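Trandow Help > Grippers and end tools

Left hand gripper drops cloth, right one is fine

Asked by plerker_tim, May

Running a pair of the handheld grippers for towel folding, same table every day. Left one started slipping on thin cotton. Closes all the way on screen, reads 8 at full close, right one reads 10. Already swapped the finger pads. Cable or calibration?

3 answers

Szymon Głowacki
Calibration first. Unplug left, jaws fully shut by hand, plug back in, wait for the light, then run zero from the Sinaga menu. Both should read the same after. If left still comes up short check the screw under the pad, ours backed out and the jaw sat crooked. Snug only, dont crank it, the threads are plastic.

nondness_bay2
had this. was the cable. wiggle it at the body while you watch the number, if it jumps replace it

Szymon Głowacki
Adding to mine, the cable thing is real too. Leave slack at the wrist, tape it to the sleeve not the gripper. And test on the real cloth, a block of foam tells you nothing. 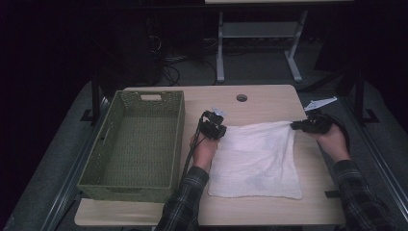
Pinch both top corners, lift a little, hold, pull sideways gently. Do it a few times. If one side creeps its the pads or the screw, if it lets go all at once I'd say cable. Also wipe the pads with alcohol befor you start, lint builds up fast with white towels. Error 1403 after zeroing just means restart teh logger.

plerker_tim (asker)
Screw was loose. Both read 10 now. Thanks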